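**Ticket: arm goes into protective stop on low picks (block table)**
Site: Zorside, back lab
Controller software: Zunitby
Gripper: Drukeder two-finger, black plates
Status: closed, but please read the bench rules part at the end before you touch the config

**Opened, 9:10 am**

Hi all, me again! Starting a ticket for this one because I've now heard three different versions of it in the hallway and I'd like it in one place before we all start "fixing" it at the same time.

Short version: when the arm comes down to pick a block off the wood table, it sometimes throws a protective stop right at the bottom of the move. Fingers are down, no obvious bump, no bad noise, it just quits and the pendant says "force limit exceeded, joint group wrist." Acknowledge, re-enable, and it's happy again for a while. Then it does it again. High moves over the table are fine. Parking is fine.

Two things I want to say up front.

First, please stop just acknowledging it and carrying on. I know, I know, I did it myself four times yesterday afternoon before I felt guilty. But our own bench rules say a repeat stop with the same code gets written down and looked at, and the whole point of that rule is that a stop you've gotten used to is one you don't read anymore.

Second, do NOT raise the force limit. I saw someone had the page open on the shared screen when I came in. I'm not asking who. That number came out of the risk assessment for this cell and it isn't a tuning knob. If the limit is wrong we go back and redo the assessment, and that's a sit-down job with signatures and probably donuts.

**9:40 am**

Went through the boring checks first.

- E-stops: both press, both latch, both release with a twist. Good.
- Enabling switch on the pendant: middle position runs, let go stops, squeeze hard stops. Good.
- Speed: still in reduced mode, which is where it's supposed to be any time a person is setting up at the table.
- Mounting bolts at the base: the paint marks line up.
- Gripper fingers: open and close all the way, no grit I can feel.

Then I jogged it down by hand over one of the green blocks, as slow as it goes, to see if I could get it to trip while I was watching the force readout and not the blocks. 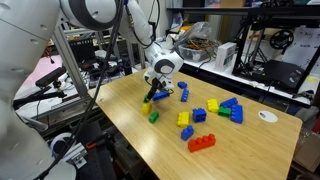

*Low position over a green block. Arm cable comes down from the top and loops over on the left.*

No trip on that one, of course. It never does it when you're looking! But the force readout was sitting well off zero with the fingers pointing straight down, and it got worse as I rotated the wrist. It shouldn't do that if the controller has the right idea of what's hanging off the flange. So my first guess is payload. My second guess is the cable, because that loop has always bugged me and a cable that gets tight at one end of the reach will pull on the wrist just like a person would.

I'm going after the cable first because I can do it with the power locked out and a coffee in my hand. (Kidding. No coffee in the cell. Rule's a rule.)

**10:25 am**

Cable. Locked out, tagged, tried the start button to be sure it was dead, then walked the arm through the reach by hand with the brakes released one joint at a time. You need a second person for this, by the way. It's in the rules and it's also just common sense, a joint that drops on you is heavier than you think. Rania Shawky held the upper link while I watched the slack.

Result: there's slack everywhere on the table side. Over toward the other arm it gets snug but it doesn't go tight. I re-dressed the last tie so the loop can move more freely and left the rest alone. So the cable wasn't the cause. It was worth fixing anyway, and I've added "check slack at full reach" to the start-of-shift list.

Reminder while we're on the subject, since there's a second arm right there: lockout means BOTH arms. They share the table. If one is dead and the other one can still swing through, you're not locked out, you're just standing in half a robot cell. I've had to say this twice this month and I'd love to not say it again.

**11:05 am**

Payload. Okay, here we go.

The tool settings in Zunitby are named by tool, and the active one is "gripper_std". I pulled up the finger drawing from the Drukeder folder, and "gripper_std" is for the old short fingers. We swapped to the longer plates back in March. I remember the swap very well, I dropped a screw down the cable hole in the table and we never saw it again. What I don't remember is anybody making a new tool entry, and there isn't one. So the controller has been balancing the arm for a lighter, shorter gripper this whole time, with the center of mass in the wrong spot. It's been treating the difference as something pushing on the wrist.

That explains why it gets worse with wrist rotation, and why it only trips down low, where a touch on a block adds to an error that's already sitting there.

So why did it take until now to show up? I think the update did it. Zunitby's release notes (yes, I read them, eventually) say the force check now filters over a different window. Default is 2000 ms. Our bench sheet calls for 1000 ms. After the update ours is sitting on the default, so the setting didn't carry over. Whatever the exact mix, we had two wrong values in there and neither one matched the sheet.

**11:30 am**

Called Kettani, who do our yearly inspection, because I wanted a grown-up opinion before changing anything that touches a safety-related setting. Good call, nice people, short hold music. Their advice:

1. Make a new tool entry, don't edit the old one. If you edit it you lose the history.
2. Weigh the gripper with the fingers on, don't trust the drawing.
3. Put the window back to the value on the sheet, then record the new config checksum next to the old one.
4. Re-verify the stop function with a meter, not with your hand. (I did not tell them how many people here test it with their hand.)
5. Get a second person to sign.

**1:15 pm**

Done and done. New tool entry is "gripper_long", measured on the shipping scale, center of mass found by letting the controller run its own tilt routine with the fingers empty. Window is back at 1000 ms. Rania read the values back to me off the pendant while I had the paper in front of me, which feels silly for about ten seconds and then you catch a swapped digit (we did, in the z offset, so there).

Force readout with the fingers pointing down now sits near zero, and stays there through a full wrist turn. Lovely.

Meter test passed. Signed, both of us, sheet's in the binder.

**2:20 pm**

Picking run at reduced speed, nobody inside the line. I left the blocks the way they fall, some on their sides, some up on end, because that's what the thing has to deal with in real life. A perfectly tidy layout would've told me very little.

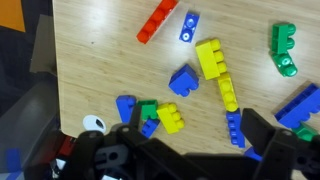
*From the wrist: long red brick at the top, blue block out on its own in the middle, yellows running down the right.*

One comment on approach angles while I've got your attention. A block with open wood on all sides, like the blue one in the middle there, is easy. The bunched-up ones are where people get impatient and start jogging down at an angle with a finger between two bricks, and then you're wedging. If the fingers won't go down clear of the neighbors, back off and pick something else first. The force limit will stop you if you wedge, sure, but it's there to protect people, and using it as your feeler gauge wears out both the gripper and my patience.

No stops all afternoon so far. Leaving it open till end of shift.

**4:50 pm**

Still no stops! Closing this.

**Bench rules, what changed**

I've updated the sheet on the cell and I'm pasting the new bits here so they can be searched. The rest of the sheet stays the same.

- Any change to fingers, plates, camera bracket or anything else past the flange gets a new tool entry, same day. Weigh it. Old entries stay in the list but get "_old" on the end.
- After a software update, compare every safety-related setting against the paper sheet before the first move. Two people, one reads, one checks. Update isn't finished till that's signed.
- Same stop code twice in one shift: write it in the log. Third time: power down and open a ticket.
- Force and speed limits are not changed at the bench by anyone, me included.
- Lockout covers both arms. Try the start button after you tag.
- Cable slack gets checked at full reach at start of shift.
- Setup and hand-guiding at reduced speed only, pendant in your hand and not on the table.

**Comment, Rania Shawky, 5:05 pm**

Looks right to me. Can we also retire "gripper_std" from the startup default? It'll load itself again after a cold boot.

**Reply, 5:12 pm**

Ooh, good catch, it totally would have. Default is now "gripper_long". I did a cold boot to check and it came up with the right tool. Added the checksum to the binder page under the other one. Closing for real this time.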